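From the Reading Room: How Do You Say That, Anyway?

If you have ever stood at our front desk and heard two members of the museum society say the name of our own town in two different ways, you will know why this item has been on my list for a long while. Groltden. Is it GROLT-den, the way it looks, or is it GROLL-d'n, the way my neighbors say it over the fence? I have lived here 33 years and I still switch back and forth depending on who I'm talking to, which my family finds very funny.

Over the winter we finally sat down and made a proper pronunciation guide for the museum, and I want to tell you how it came together, partly so you'll use it and partly because I enjoyed it so much that I'd be telling you anyway.

It began with the audio tour. We wanted a new recording for the upstairs rooms, and the person reading the script stopped on the very first page, at Havcombe House, and asked me how to say it. I opened my mouth with great confidence and said HAV-kum. Somebody across the table said HAY-cum at exactly the same moment. We laughed, we put the kettle on, and the recording did not get made that day.

So we went looking. The house has been called Havcombe as far back as our papers go, but the spelling wanders all over the place. In the old account books it turns up as Haycomb, Havcum and once, in a very tired hand, simply as Hacm. Now, people who spelled by ear are a gift to anyone trying to work out how a name used to sound. A clerk who had never seen the word written down would put on paper what he heard, and if three clerks in a row leave out the final "b" and the "o," you can be fairly sure those sounds weren't being said.

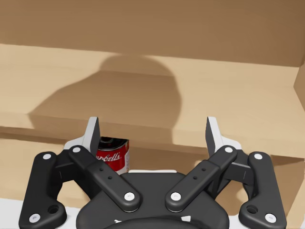
We read through 147 letters and account pages in all, reading the names out loud as we went, and I do recommend reading old letters out loud if you ever get the chance. You catch things your eye slides past. One letter writer rhymed Havcombe with "gravel come" in a silly verse to her sister, and I can't tell you how pleased I was, as it meant the short "a" was in use by at least one lively person in the family. The account books lean a little the other way. In the end we put HAV-kum first and listed HAY-kum as a second form, and both are perfectly good. If your grandmother said HAY-kum, please go right on saying it in our hallway.

The Kunness room gave us a different kind of trouble. Most visitors see that "K" and say KUN-ess, with the weight on the front, and it sounds very natural that way. The family, though, seems to have leaned on the back half: kuh-NESS, like the famous loch. We have this from a school program in which a teacher had marked the names of the children for reading aloud, with a little slanted stroke over the part to be said strongly. It is a modest scrap of paper and I love it dearly. There are 20 names marked on it, and a good many of them are still on mailboxes in town, so if you grew up around here you may want to come in and see whether yours is among them.

Then there is Bang. You would think nothing could be simpler! The Bang piano in the front parlor has been introduced to school groups for years with a good loud BANG, and the children adore it, and I would never want to take that away from them. But the maker's name was most likely said closer to "bahng," with a broad, open "a," and our guide now says so. I tried it on a group of second graders in March. They listened politely and then asked if they could shout it the other way, and of course they could.
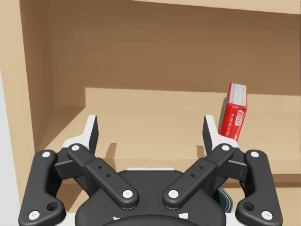
Gripper and wooden shelf, computer rendering.

A word on how the guide is written. We went back and forth over whether to use the phonetic alphabet, the one you find in big dictionaries with the upside-down letters. It is a wonderful tool and it is much more exact than anything I can do with capitals and hyphens. A few of us can read it and the rest of us, me included, have to keep looking at the key. So the printed guide uses plain respelling, with the strong part in capitals, and the phonetic symbols are given in smaller type at the back for those who like them. We also wrote a short note on vowels, as "a as in father" only helps if you and I say "father" alike — and judging by our last potluck, we do not.

There are a few names we couldn't settle, and I'd be glad of your help with those. We left 5 of them with a question mark. They are mostly farm and creek names that show up once or twice in the papers and then never again, and it may be that somebody's uncle used to say them every day without thinking a thing about it. If you have a memory of how an older relative said any of the place names around Groltden, even if you're not sure, do drop a note in the box by the coat rack. Write it however it sounds to you. Remember the clerks — spelling it badly is a help to us.

I should say something about being corrected, too, as a couple of you raised it when I mentioned the guide at the spring supper. The guide is there for the tour leaders and for visitors who ask. Please don't use it on people who didn't ask! A name gets said in all sorts of ways over a couple of hundred years and most of them were right for somebody. When a visitor comes in and asks for the KUN-ess room, the thing to do is take them to it.

As for Groltden itself, we gave it a page of its own. You'll find both forms there, with the old spellings underneath, and a bit about how a "t" squeezed between two other consonants tends to get dropped when people are talking at an ordinary speed. Say "exactly" or "Christmas" quickly and you'll hear the same thing happening in your own mouth. I had my whole carpool doing it one morning.

Copies are on the front desk, free to members, and there is a large-print version if you ask for it. The new audio tour will be ready in July. The recordings for the parlor and the Havcombe rooms are finished and sound lovely, and the reader only had to stop twice.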